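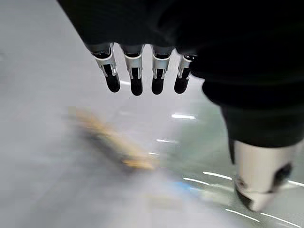
Thắng reckons the thumb should've come first. Start with that, he's probably right. Everyone builds fingers because fingers are fun, then the thumb gets whatever room is left.

Skillach hand, shed build. Keep this bit short!! 10 min total.

- me, Houda, a bench at Tosside, Sunday mornings
- four fingers plus thumb, black cover over the palm
- spend so far 3966, mostly motors. Pause for groan
- firmware rewritten twice, Nwosu board is the one we kept

Soft stuff next. Towels are the hard one - no edges, folds move when you push. Fingertip goes in, does it know its touching anything? Talk about current sensing, skip the maths.

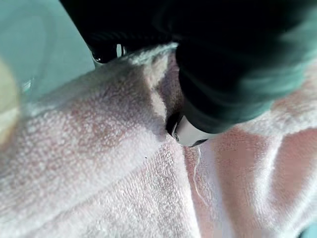

Máté asked at the last meetup why we don't just put rubber pads on everything and be done. Fair. Answer: grip goes up, letting go gets worse. Show of hands, who's tried it?

Then rigid stuff. Cylinders easier. Close untill the current rises, stop, wait. Some 400 ms wait at the moment, want it lower.

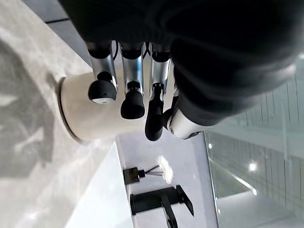
Fingers and thumb round a white cylinder, marble counter.

Finish on tendons v. gears. Dont run over. Questions.

Print this page | E-mail this page

Last updated: January

Comments (2)

Soledad Begay: Will the wiring notes go up as well? Missed the second half.

Okia: Same wait problem on our gripper. Dropping the motor speed near contact helped more than the tuning did.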